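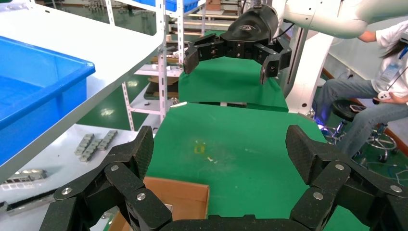

Collecting Demonstrations for a Two-Arm Packing Task
Project report, Fenna Timmermans and Jolien Timmermans
October 1, 2020

1. Goal

We wanted a set of examples that a learning system could use to copy a simple packing job. The job is to pick up a small part from the work table and put it in a cardboard box. Our code name for the project is Prilora. This report covers the data collection only. Training will be in the second report.

2. Setup

The station has 2 arms over a table with a green mat. Each arm has a black gripper with jointed fingers. One camera is mounted at the wrist, so the gripper's own fingers are always in view. We kept it that way because the model needs to see where the fingertips are when they close.

3. Procedure

One of us ran the session and the other kept the log. Every example started from the same arm position. The part was moved to a new spot on the mat before each try. We recorded camera images, joint angles and finger positions, and stopped recording when the part was released or after 90 seconds.

Failed tries were saved too, in a separate folder called Didlow. A try was marked as failed if the part was dropped outside the box or the time ran out.

4. Results

We ended up with 3297 usable examples from 16 sessions. The early sessions were slow. Most of the failed tries in them came from closing the fingers too soon, and we got better at this with practice.

5. Problems

The clocks on the camera and the arm computer drifted apart during long sessions. We fixed this by restarting both at every break. The box also shifted when a finger touched the rim, so its position varies more than we planned. We left those examples in and noted them in the log.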